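Print this page
E-mail this page

Small Things on a Big Bed: how I sort my clutter
Second-year project report, Home and Everyday Life module, Stodivbridge

My project was about the small stuff that builds up in a student bedroom, and whether a better way of sorting it would make me keep it tidy. I live in the Andley halls, where you get a bed, a desk and 2 shelves (one of them wobbly), so the bed ended up being my worktop. Everything came out onto the striped duvet and I decided where it should live from there.

I'd planned to sort by size. Big things first, little things last, very sensible! It fell apart almost straight away because a tin and a pouch can be the same size and have nothing to do with each other, so I switched to sorting by when I'd reach for a thing: every day, once a week, or hardly ever.
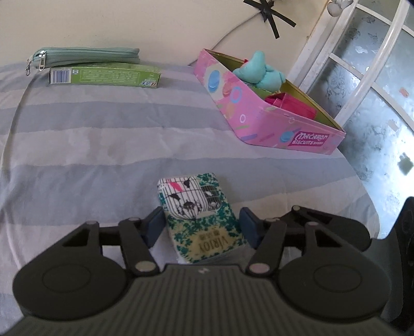
Tissues went into the every day pile without any argument. The long pink tin was harder. I love it, it's got dots and confetti shapes all over it, and I kept wanting to give it a job just so it could stay out on the desk. In the end I wrote down its inside length, which is 300 mm, and it went on the good shelf for pens and rulers. The mint zip pouch is for cables now, or it will be once I've untangled them.

I gave myself 7 evenings for the whole thing and used every one of them, mostly on the "hardly ever" pile, which I kept picking things out of again. My plan came from the Cenov worksheet we had in October, though I left out the scoring grid as it made everything feel like homework (I know, I know).

Little wrapped things were the real nuisance. They slide off each other, they won't stack, and they get lost at the back of a drawer.
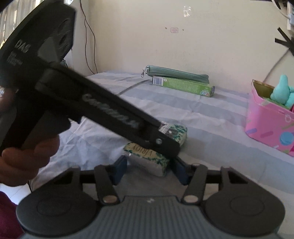

Ojala read my draft and thought I was being unfair on the wrapped bits, saying they'd behave perfectly well stood on end in a shallow box, like books. I tried it on Sunday with a shoebox lid and it does work, so I've changed that part of my plan.

If I did it again I'd start with the drawer and leave the shelves until later. My write-up was meant to be 600 words and I've had to cut the bit about socks.

Print | E-mail to a friend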